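Speaker notes - "Blue bins, shiny racks: what did we buy?"
Clustska storage and handling evening, March 24, 2025
Etornam Odoi

(Slide 1. Title. Wait for the people at the back to sit down.)

I was asked to talk about standard bins and flow racks and why everyone should have them. I said yes before I had thought about it. So this is going to be a less cheerful talk than the program says. You've all heard the sales version from Owusu and from Jetano, and I'm not going to repeat it.

(Slide 2. The claim.)

Claim is simple. Put everything in the same blue bin, put the bins on a sloped rack, and picking gets faster and the mess goes away. I believe the first half on some days. I've yet to see the second half. When we moved to one bin type in January, the parts that had been a mess on a shelf became a mess in a bin.

Ask the room: who has opened a bin this month and found something that had no business in it? Wait for hands. There will be hands.

(Slide 3. Glossy plastic.)

My first gripe is the finish. Catalogs love a shiny surface because it looks clean and wipes down in one pass. Fine. Now hang ordinary ceiling lights over it and try to spot a small clear bag. Bright spots sit on the blue and your eye goes straight to them. A dark speck you can find. Something pale, good luck. 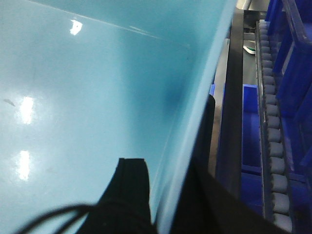
Bernice Annan disagrees with me on this and wants it on the record that a matte bin holds dirt in the texture, that she has scrubbed both kinds, and that she would take glare over scrubbing any day of the week.

OK. Noted, and she may be right about the scrubbing. I'd still like to see somebody test it with the lights they really have, over the parts they really pick. Five minutes with a handful of clear bags would do. The supplier demo is always done with something bright orange.

(Slide 4. The slope.)

Gravity rollers. Nice idea, no power, nothing to plug in. The bin nearest you goes, the next one comes down. That works if the bins weigh much the same. Ours don't. A bin of foam inserts sits there and sulks, and a bin of brackets arrives like a bus. We set the angle for the heavy ones, then for the light ones, then split the difference and pleased no one.

Also, the floor. People forget to budget floor. A rack on a plan is a neat rectangle. In a room it's a rectangle plus the person standing at it, plus whatever has drifted in behind it. Chairs drift. I don't know why chairs drift, but find me a rack that has been up a while and I will find you a chair on the wrong side of it.
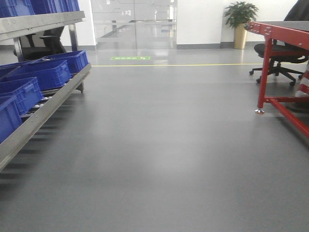 FLOOR AND LAYOUT

Leave the open gray floor open. I know how it looks to a manager walking by, like space going to waste. At Dukthorpe we filled it. First a table, then a second rack, and then we had to move the table every time we wanted to load the rack from the back.

The plant can stay. I get asked about plants a lot more than I get asked about load ratings.

(If running late, skip slide 5 and go to the tiers.)

(Slide 5. Cost.)

We ordered 200 bins. I'd order fewer now. We paid for a quantity discount and then we paid again in shelf, as every spare bin ends up on the rack holding one roll of tape. The discount was 10 percent. Ask for a smaller batch and see what happens to the price before you sign anything.

(Slide 6. Two tiers.)

Upper tier is where I lose patience. The lower tier does the work. The upper one gets described as "overflow" and turns into long-term parking. Bins up there are at a bad height for anyone short, you can't see into them, and the beam hides the back row of the tier below. So you bend, you look under the lip, you pull the front bin out to see the one behind it.
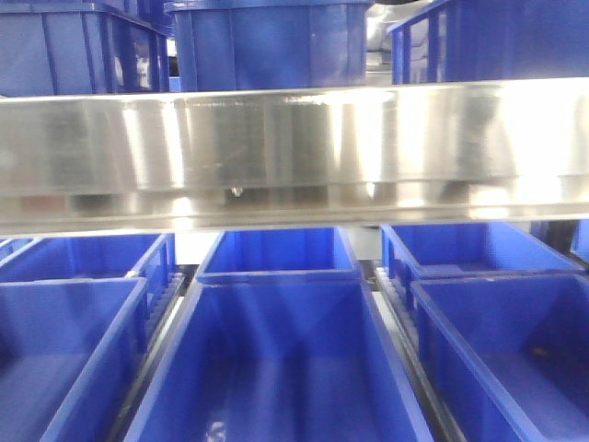
Upper and lower tiers, blue bins on both, steel beam between.

Things I'd try before buying another tier: labels on the short side, a hard rule for what goes on top, and one person who is allowed to throw things away. We have done the labels. The rule lasted until the next delivery.

(Slide 7. Questions.)

I don't have a recommendation slide. If Jetano are in the room they can have the mic for two minutes. Someone will ask about lids. I'm against lids. Bernice is for them, so send those questions to her.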